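타블로우(Tavlow) 울 세탁망 및 중성세제 세트 사용 후기

작성일: 2026년 8월 4일

안녕하세요. 저는 한국에서 산 지 오래되었지만 한국어는 아직 공부하는 사람입니다. 이상한 표현이 있으면 너그럽게 읽어 주세요. 오늘은 타블로우에서 나온 울 세탁 세트에 대해 쓰려고 합니다. 세탁망 3개와 액체 중성세제 한 병이 들어 있는 세트입니다. 지난 12월에 처음 샀고, 여름에 세제를 한 병 더 샀습니다.

먼저 제가 왜 이런 물건이 필요한지 말씀드리겠습니다. 저는 뜨개질을 합니다. 스웨터, 조끼, 양말, 그리고 선물로 주는 모자를 많이 뜹니다. 손으로 뜬 옷은 손으로 빨아야 한다고 배웠고, 저도 오랫동안 그렇게 했습니다. 대야에 미지근한 물을 받고, 세제를 풀고, 담그고, 누르고, 헹구고, 수건에 말아서 밟습니다. 양말 한 켤레는 괜찮습니다. 그러나 어른 스웨터는 물을 먹으면 아주 무겁습니다. 작년에 손목이 아파서 병원에 다닌 뒤로는 이 일이 싫어졌습니다.

뜨개 모임에서 같이 뜨는 엘시 네일러(Elsie Naylor) 씨가 저에게 타블로우 세트를 알려 주었습니다. 엘시 씨는 율트빌에 살 때부터 이 세제를 썼다고 합니다. 저는 처음에 믿지 않았습니다. 예전에 드럼세탁기에 모자 하나를 잘못 넣어서 인형 모자처럼 만든 적이 있기 때문입니다. 그 모자는 고이코에체아(Goicoechea) 실로 떴는데, 그 실은 싸지 않습니다. 지금도 서랍에 있습니다.

세탁망부터 쓰겠습니다. 크기는 대, 중, 소 세 가지입니다. 큰 것에는 어른 스웨터 한 벌이 접어서 들어갑니다. 중간 것에는 조끼나 숄이 들어가고, 작은 것은 양말에 맞습니다. 그물은 두 겹이고, 안쪽 그물의 구멍이 더 작습니다. 지퍼 손잡이는 고무줄로 된 작은 주머니 안에 숨길 수 있습니다. 이 점이 제일 마음에 듭니다. 전에 쓰던 세탁망은 세탁하는 동안 지퍼가 조금씩 열려서 소매가 밖으로 나왔습니다. 타블로우 세탁망은 여덟 달 동안 한 번도 열리지 않았습니다.

다만 작은 세탁망은 바느질이 조금 약합니다. 봄에 모서리 실이 풀려서 제가 직접 꿰맸습니다. 큰 것과 중간 것은 아직 멀쩡합니다. 그리고 색이 모두 흰색이라서 시간이 지나니 회색처럼 보입니다. 기능에는 문제가 없지만 예쁘지는 않습니다. 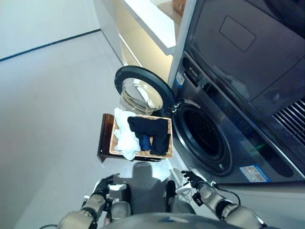
세제는 한 병에 400밀리리터입니다. 설명서에는 한 번에 뚜껑 하나를 넣으라고 쓰여 있습니다. 제 생각에는 너무 많습니다. 처음에 그대로 넣었더니 헹굼이 끝난 다음에도 옷이 조금 미끄러웠습니다. 지금은 뚜껑의 반만 넣습니다. 반만 넣어도 냄새와 때가 잘 빠집니다. 목 부분에 화장품이 묻은 때는 잘 안 빠지기 때문에 그 부분은 세제를 물에 풀어 손가락으로 먼저 살살 문지릅니다.

향은 두 가지가 있습니다. 무향과 라벤더향인데, 저는 둘 다 써 보았습니다. 라벤더향은 젖었을 때 강하고, 마르면 많이 약해집니다. 남편은 라벤더향이 병원 화장실 냄새 같다고 했습니다. 저는 그 정도는 아니라고 생각합니다만 두 번째 병은 무향으로 샀습니다. 무향도 완전히 냄새가 없는 것은 아니고, 양모 기름 비슷한 냄새가 약하게 납니다. 민감하신 분은 참고하세요.

이제 제가 실제로 어떻게 빠는지 적겠습니다. 울 코스를 선택하고 온도는 찬물로 합니다. 탈수는 제일 약하게 합니다. 세탁망 하나에 옷 한 벌만 넣고, 수건이나 청바지는 절대로 같이 넣지 않습니다. 스웨터는 뒤집어서 소매를 몸판 위로 접고, 세탁망 안에서 많이 움직이지 않게 합니다. 끝나면 바로 꺼내야 합니다. 한번은 잊어버리고 외출했다가 저녁에 꺼냈는데, 깊은 주름이 생겨서 다시 물에 적셔야 했습니다.

말릴 때는 평평하게 눕힙니다. 저는 모양을 잡기 전에 줄자로 가슴둘레와 길이를 재는 습관이 있습니다. 세탁기를 믿지 못해서 생긴 습관입니다. 양모 스웨터 세 벌을 이 방법으로 여러 번 빨았는데, 길이가 줄어든 것은 없었습니다. 알파카가 섞인 카디건은 오히려 소매가 조금 길어졌습니다. 이것은 세제의 잘못이 아니고 알파카의 성격이라고 생각합니다. 손빨래를 할 때도 그 카디건은 늘어났습니다.

실의 종류에 대해서도 한마디 하겠습니다. 슈퍼워시 처리가 된 실은 거의 걱정하지 않아도 됩니다. 처리가 안 된 실은 꼭 작은 조각을 먼저 떠서 시험해 보세요. 저는 올럼(Olham)이라는 실 가게에서 산 비처리 양모 실로 조각을 하나 떠서 양말과 같이 돌려 보았습니다. 조각의 가장자리가 조금 보송보송해졌고 코의 모양이 흐려졌습니다. 크기는 거의 같았지만, 무늬가 복잡한 옷이라면 저는 이 실을 세탁기에 넣지 않겠습니다. 그 실로 뜬 아란무늬 스웨터는 지금도 대야에서 빱니다. 손목이 아파도 어쩔 수 없습니다. 무게가 453그램이나 나가는 스웨터이고, 뜨는 데 겨울이 다 갔습니다.

모헤어는 권하지 않습니다. 세탁망 안쪽 그물에 털이 끼어서 떼어 내느라 고생했습니다. 숄은 무사했지만 세탁망에는 분홍색 털이 아직 남아 있습니다.

가격은 비싼 편입니다. 보통 중성세제와 비교하면 차이가 큽니다. 그런데 뚜껑 반만 쓰면 생각보다 오래갑니다. 저는 첫 번째 병을 여섯 달 넘게 썼습니다. 리필 봉투도 있는데 300밀리리터라서 병보다 양이 적고, 값은 별로 싸지 않습니다. 리필을 왜 더 작게 만드는지 모르겠습니다. 판매자에게 문의를 남겼지만 아직 대답이 없습니다.

병의 모양도 조금 불편합니다. 뚜껑 안쪽에 눈금이 있지만 투명하지 않아서 밝은 곳에서 위에서 들여다보아야 합니다. 세제가 병의 목을 타고 흘러서 선반에 동그란 자국이 남습니다. 저는 병 밑에 작은 접시를 놓았습니다.

좋았던 점을 정리하면, 큰 세탁망의 지퍼가 튼튼하고, 세제가 실을 뻣뻣하게 만들지 않습니다. 빨고 나서 양모가 부드럽고, 손뜨개 옷의 코도 고르게 자리를 잡습니다. 아쉬운 점은 작은 세탁망의 바느질, 뚜껑의 눈금, 그리고 리필의 가격입니다.

별점은 다섯 개 중에 네 개를 드립니다. 세탁망만 따로 판다면 큰 것을 두 개 더 사고 싶은데, 지금은 세트로만 팔고 있습니다. 혹시 따로 파는 곳을 아시는 분이 있으면 댓글로 알려 주시면 감사하겠습니다.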